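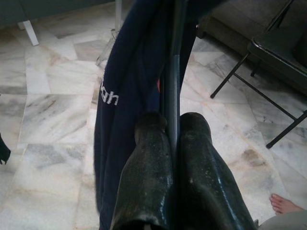 *Vara escura e chão de mármore.*

**12 jul 2020, caderno do Prallgate, tinturaria**

Temos preto! Preto a sério, do que fica preto ao pé da janela, e sem uma gota de corante sintético. Escrevo já, antes de arrumar os tachos, que depois esqueço metade.

Retomo de onde parámos: a galha de carvalho com sulfato de ferro dava-nos sempre aquele cinzento arroxeado, bonito mas fraco, e a cada lavagem ficava mais triste. A minha teimosia era carregar no ferro. Asneira. O algodão saía áspero, com cheiro a prego, e a amostra do mês passado já se rasga quando a puxo com os dedos. O que faltava era tanino, e sobretudo tempo no banho de tanino.

## O que fiz

- Descrudagem comprida com carbonato de sódio, lume baixo, até a água deixar de sair amarela. Mudei a água 2 vezes.
- Galha moída (o saco da Lavoie, moagem fina) de molho de véspera, fervida e coada por pano. O coador de rede deixa passar pó e o pó faz pintas.
- Banho de tanino: 8 horas, morno ao princípio e depois a arrefecer sozinho no tacho grande. Mexi sempre que passei por lá.
- Espremer, sem enxaguar.
- Banho de ferro num tacho à parte, muito mais fraco do que costumávamos usar. Entrada rápida, tecido bem aberto, sempre em movimento.
- Ar. Depois outra vez tanino, outra vez ferro. No total, 4 mergulhos no ferro, todos curtos.

A magia está no ar. O pano sai do ferro com uma cor de ardósia desanimadora e, pendurado, vai escurecendo à nossa frente, primeiro nas bordas e nas dobras de cima, depois no resto. Fiquei ali parva a olhar, com as luvas a pingar para os sapatos. Se alguém for repetir, não julgue a cor dentro do tacho!

Liguei o Kotavent no mínimo, virado para a parede, para o ar circular sem bater no tecido. Com ele virado de frente secam umas zonas antes das outras e ficam marcas de maré que já não saem (ver a amostra manchada, agrafada na página anterior).
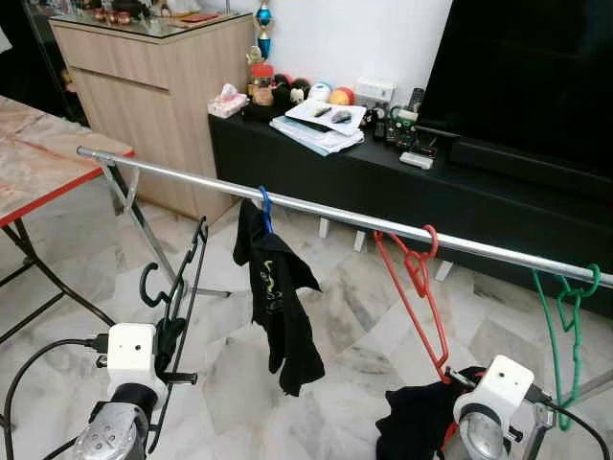
Outra coisa que mudou tudo foi a água. Até agora usávamos a da torneira, que é duríssima, e eu culpava a galha. Desta vez enchi com a água da chuva que recolhemos no Zura e a diferença vê-se logo na decocção: castanha limpa, sem aquela película baça por cima. No linho o salto é ainda maior. O linho, aliás, bebeu a cor com uma vontade que eu não esperava, e ganhou um fundo ligeiramente azulado de que gosto imenso. O algodão puxa mais para o castanho queimado.

A seda, nem por isso. Ficou antracite e perdeu brilho. Guardo o retalho para comparação, mas não insisto sem antes experimentar uma entrada mais fria.

## Solidez

Lavagem à mão com sabão neutro: largou um pouco na primeira, quase nada na segunda. Fricção a seco com pano branco, muito bem. Fricção com pano húmido, marca cinzenta visível, e isto tem de melhorar antes de pensarmos em forros ou em qualquer coisa que encoste a uma camisa clara. Desconfio de ferro à superfície por enxaguar. O último enxaguamento foi apressado, culpa minha, estava ansiosa por ver o resultado.

Para a luz cortei 2 tiras, uma de linho e uma de algodão, meio tapadas com cartão e coladas na janela do lado do pátio. Ficam lá até setembro. Por favor não as tirem para limpar o vidro.

## Para a próxima

- Banho de giz depois do ferro, bem diluído, a ver se a marca húmida desaparece e se o toque amacia.
- Juntar casca de nogueira ao segundo tanino. Tenho um palpite forte de que tira o arroxeado que ainda sobra.
- Pesar o sulfato na balança pequena. A grande salta valores e nesta quantidade isso já conta.
- Etiquetas novas nos frascos: o ferro e a soda estão lado a lado e com a mesma tampa.
- Encomendar galha à Lavoie, da mesma moagem. O saco está nas últimas.

O resto do tanino ficou no balde com tampa, debaixo da bancada. Cheira a floresta molhada e ainda dá para um cinzento claro, se alguém quiser experimentar com lã.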